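Movum plastic pencil cases, reviewed by Harriet Crenshaw
2 January 2022

I bought my first Movum case last April to replace a fabric one that had gone inky at the seams. I have since picked up more from Mercado, partly for the colours and partly for my daughter's school bag.

The case is a plain plastic box with a lid. A full-length pencil fits with a little room to spare, and I get 16 colouring pencils in mine with a rubber and a sharpener. A 15 cm ruler goes in diagonally. The lid was stiff for the first week and then eased.

It wipes clean with a damp cloth. Felt-tip came off the teal one easily but left a faint shadow on the frosted white, so I would go for a darker colour if you use pens a lot. The frosted one does show scuffs.

The Tesen case I had before was cheaper and its hinge split within 5 months. These have held up so far. They rattle in a bag unless they are well filled.

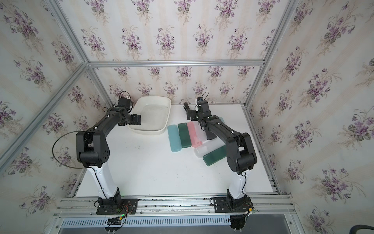

Movum cases in teal, dark green, pink, grey and frosted white, with a shallow white tray.

I would buy the dark green again. Four stars, with one off for the rattle.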